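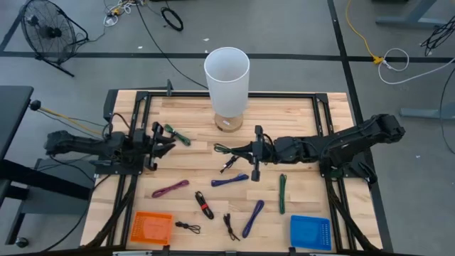

I finally went through the cable drawer in January. It had gotten to the point where it wouldn't close, and every time I needed a charger I pulled out a knot of five other things with it.

I started by dumping everything on a table and bundling each cable on its own. Long ones get folded back and forth and tied in the middle. Short ones I just coil. I don't wrap them tightly around my hand anymore, as I ruined a good headphone cord that way.

Colored cables are easier to live with than black ones. I can find a green or purple one without reading the ends. The black ones all look alike from a foot away, so they get a different colored tie, red for anything that charges a device I still own. I bought a pack of 100 ties from Amwood and have used 12 so far, so I'm set for a while.

Light matters more than I expected. I had been sorting under the ceiling fixture and kept mixing up dark green and black. A lamp on the table fixed that. I like a tall shade for this, the kind that spreads the light out and doesn't glare off the plugs.

Anything I couldn't match to a device went in a bag marked with the month. If I haven't opened it by summer it goes to the electronics drop-off in Gristdale. The one exception is the power lead for the old Sobczak radio, which doesn't fit anything else in the house.

The drawer closes now. Next is the box of adapters under the desk.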